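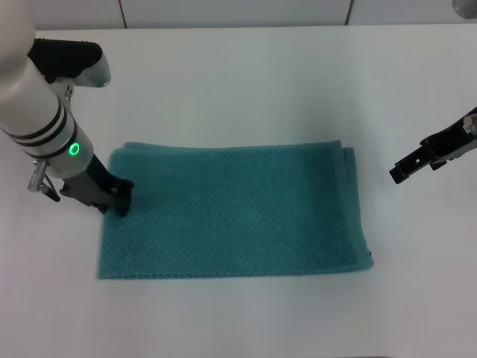 Ticket: Dryer on second floor stops mid-cycle, E3 on display
Site: Hollis guest laundry
Unit: Garkix tumble dryer, vented, left-hand position
Priority: Normal
Status: Closed
Reported by: Kartini Raju
Assigned to: Rostislav Polák

Kartini Raju
Dryer stops partway through the Cottons program and shows E3. Drum light stays on, door unlocks. If I press Start again it runs for a while and stops with the same code. Bath towels come out damp in the folds. Hand towels are mostly fine. Lint screen was cleaned before each load. The right-hand dryer works normally on the same program.

Rostislav Polák
E3 on this model is exhaust over-temperature. Please check the following before I come out:
Is the outside flap opening when the dryer runs?
Does the code come up with an empty drum on timed dry?
Has anything been moved behind the machine?

Kartini Raju
Flap opens, but only a little compared with the other one. Empty drum on timed dry also gave E3, later than with a load. The machines were pulled forward in March when the floor was repainted. I don't know who pushed them back.

Rostislav Polák
Weak airflow at the flap points to the duct. Please leave the unit off until the visit. Booked for Tuesday morning.

Rostislav Polák
Site visit notes.
Isolated power and pulled the unit out. Foil duct was crushed flat against the wall behind the lower left corner, with a second kink at the elbow. Packed lint upstream of the crush. Removed the duct and vacuumed the exhaust outlet and blower housing. Blower wheel turns freely, no play in the shaft. Thermistor reading in range at room temperature. Heater element checked for a short to ground, none found.
Fitted rigid duct with 2 elbows and foil tape on the joints. No screws through the duct wall. Set the rear clearance with a wood stop fixed to the floor.
Timed dry, empty drum: completed, no code.
Cottons with a full load of wet bath towels: completed, no code. Towels dry at the hems and in the middle layers. Flap fully open during both runs.

Elif Naz Sezer
Can we close this? Also, should the right-hand dryer be checked? It was moved at the same time.

Rostislav Polák
Checked it during the same visit. Duct is intact with a slight bend, no lint buildup. I would still replace it with rigid duct. Parts for that are not on this ticket, please raise a separate one with Panport.

Kartini Raju
Ran 3 loads since the visit, all on Cottons. No E3. One load of heavier towels needed extra time, but that also happens on the right-hand machine.

Rostislav Polák
Extra time on heavy towels is expected if the dryness level is set to Normal. Use Extra Dry for those. The setting resets when the machine is switched off at the wall.

Elif Naz Sezer
Separate ticket raised for the right-hand duct. Closing this one.

Resolution: Crushed exhaust duct replaced, lint removed, rear stop fitted. No electrical parts changed.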